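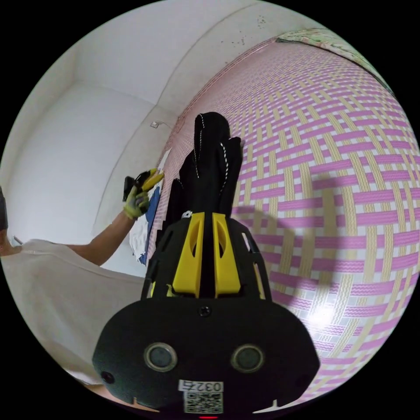
0327, with the QR code right under the number.

Section 7: Setting up the Flillum steamer and doing your first garment

I wrote this section after using the Flillum at home every week, so it's a bit longer than the leaflet in the box. Have everything unpacked and the floor clear before you start (the hose likes to knock things over).

What should be in the box: the base with its tank, the pole in two pieces, the hose, the steam head, the fabric brush, and a small bag of seals. If the bag of seals is missing, ask Allatis for part 2688. They handle the spares and Koppel only handles the machine itself, so don't do what I did and write to the wrong one first!

1. Slide the lower half of the pole into the base until it clicks.

2. Push the upper half in and turn the collar to the right. Hand tight is plenty.

3. Screw the hose onto the brass outlet. Start the thread slowly — it's easy to cross it, and then you get a drip that drives you up the wall.

4. Hang the steam head on its hook.

5. Fill the tank to the line. I use filtered water now. My tap water is hard and left a chalky ring inside the first one I owned.

6. Plug in, turn the dial to low, and wait for the light to go green.

CAUTION: The first puff out of a cold hose is mostly hot water. Point the head down into the sink or a towel, and keep your other hand well away.

Note: A new unit smells a little rubbery. Let it run for 30 minutes near an open window and top up the tank if it drops below the line.

Now for clothes. Plain cotton is the easy place to start, and you can be pretty rough with it. Anything dark, stretchy or decorated I turn inside out first, and I stay on low. 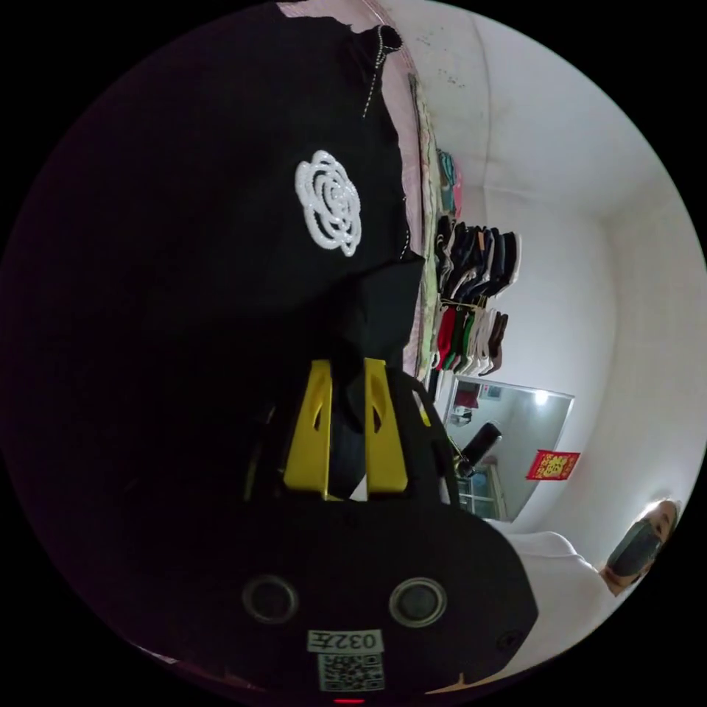
Embroidery and beading get steamed from the back only, with the head held a hand's width off the cloth. Don't press. Raised stitching goes flat if you lean on it, and some beads are glued instead of sewn, which is a nasty thing to learn on a favorite top.

7. Hang the garment and do up the top button, if it has one.

8. Start at the shoulders and work down in slow strokes, pulling the hem gently with your free hand. Wear the mitt!

9. Leave the piece hanging until it feels dry all over. Folding it damp puts the creases straight back in.

Note: Seams and folded edges take a second pass. Open the fold flat with your fingers before you steam, never while you steam.
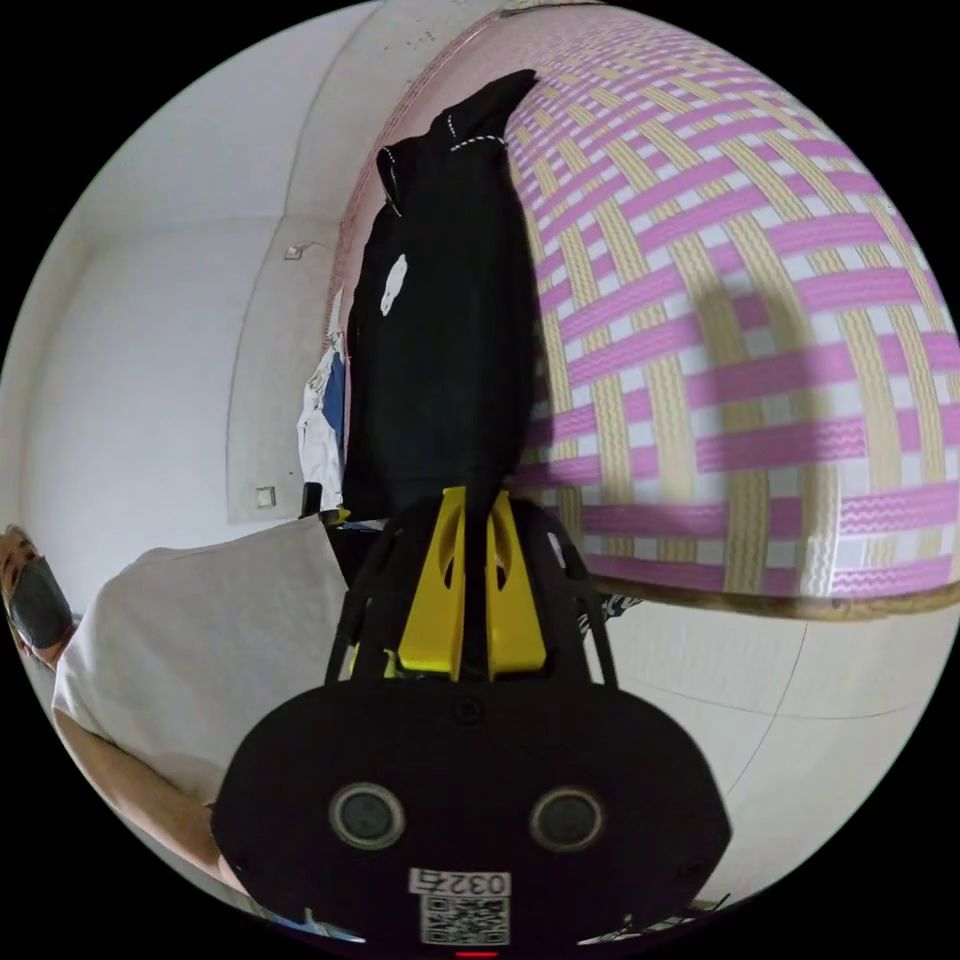
Black fabric held upright; the stitched edge bends over to the right.

Putting it away: switch off, unplug, and let the base cool down. Tip the leftover water out through the drain plug and leave the plug off overnight. I hang the hose straight down from the hook, no loops.

If the steam comes out in spurts, there's a kink in the hose or the tank is low. If it still spurts after you've fixed both, go on to the Prereck descaling kit in the next section.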